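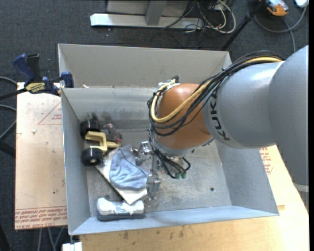 # Bench tips: cables, bins and clamps for a sorting arm

These are the notes we keep for the arm in the shared shop at Thepsuriya. Most of them apply to any arm big enough to knock a bin off a table. Add to the list if you learn something, and put your initials after it.

## Cables and hoses

- Tie the lines to a bracket near the wrist, then leave a full, loose bend between the bracket and the tool. Ours runs up over the lettered link and down across the orange joint.
- Air hose doesn't like tight corners. Give it a wide U and check the inside of the bend for a white crease. A creased hose gets replaced the same day.
- Before you trim any ties, jog the wrist slowly to both ends of its travel with one person watching the bundle. Sohail trimmed first once and we lost an evening.
- Small wires at the gripper end need their own slack. If they hang low enough to touch the parts in the bin, gather them up with hook-and-loop tape. Zip ties cut into thin insulation.
- Label both ends of every plug. Masking tape and a fine marker are fine. Printed labels from the Stovumik tape machine fall off in the heat.

## Bins

- Metal bins beat plastic ones here. They scratch, but they don't flex when the gripper pushes down, and the floor height stays where you measured it.
- Sloped walls help. Things slide back toward the floor instead of standing up along the side where the fingers can't get at them.
- Clamp the bin. A bar clamp over the rim is enough. Put the pad on the rim and snug it down by hand, then push the bin hard from the side and see if it moves. If it does, add a second clamp before you add more force.
- Mark the bin corners on the table with pencil. After cleaning, set it back on the marks and run the touch-off routine anyway.
- Vacuum the floor of the bin before a long run. Crumbs and bits of packing throw off the height check.

## Side boards

We use acrylic sheet next to the bins. Leave the printed covering on until you're done cutting and drilling. It keeps the saw table from scratching the face, and you can draw right on it with a pencil. For drilling, back the sheet with scrap wood and go slow near the edge. If the covering has been on for a year or two and won't peel, warm it with a hair dryer on low and pull at a shallow angle.

## What to practice on

Start with a mixed lot of junk. Good choices:

1. A rag or small cloth, crumpled. Soft things are the hardest to let go of cleanly.
2. Something flat and thin, laid under the cloth.
3. A toy with wheels on a frame. Lots of gaps to grab, most of them bad.
4. A bit of plush. It squashes, so set a light grip.

Sunee Kamolrat runs 13 picks, shakes up the pile by hand with the arm stopped and locked out, and runs another 13. She writes down the misses only. Over 296 picks in September the cloth made up more than half of them, and slowing the last inch of the approach helped more than squeezing harder.

## Table and floor

- A wood top is fine for the bins. The arm itself needs to be bolted to its own base.
- Carpet under the stands deadens noise but hides screws. Sweep a magnet over it when you finish.
- Keep spare cable coiled and well back from the base.
- Handheld units and chargers go behind the bins, outside the reach of the arm.

## Still to do

Order 6 more hose clips from Astden (the Huvov ones are too stiff to open with one hand). Check the wrist bracket screws — they were loose last time.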